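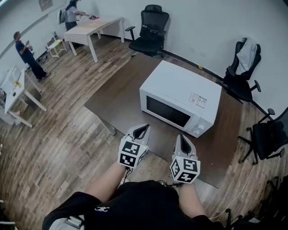

Ticket 1407: Fanley beat, permit won't print
Opened by: Diarmuid Mulligan
Status: Waiting on customer (fishing)

Diarmuid, 06:10
Booked the Fanley beat on Pikholm Water for Thursday. Card charged, no permit. The page says "Your permit is being prepared" and has been saying it through two mugs of tea. The bailiff wants paper. He's not a man for screens.

Lucie Cormier, 08:35
Morning. Payment is there. Could you try the link in the confirmation email?

Diarmuid, 08:52
Tried it. Got a permit for Bernadette Hegarty, coarse fishing, Pluvthorpe ponds. I'm after sea trout and I'm not Bernadette.

Lucie, 09:20
Please don't use that one. Passed to Hatsue.

Hatsue Arai, 10:05
Permit numbers and booking numbers come off separate counters. The email picked up the wrong one, so booking 1604 fetched permit 1604. Yours is 114 higher. Link corrected, permit attached. Bernadette has been sent hers again.

Diarmuid, 10:31
Opens fine. It gives my rod length as 600 feet. Would suit the far bank, but I'd struggle at the stile.

Hatsue, 10:48
That box takes centimetres and the template prints "ft" after whatever is in it. What did you enter?

Diarmuid, 10:50
600. It's a double-hander but it isn't that either. Put 14 ft.

Hatsue, 11:15
Done, version 2 attached. Template change raised separately.

Róisín Tierney, 14:02
Any joy with the bailiff? Leaving open until we hear.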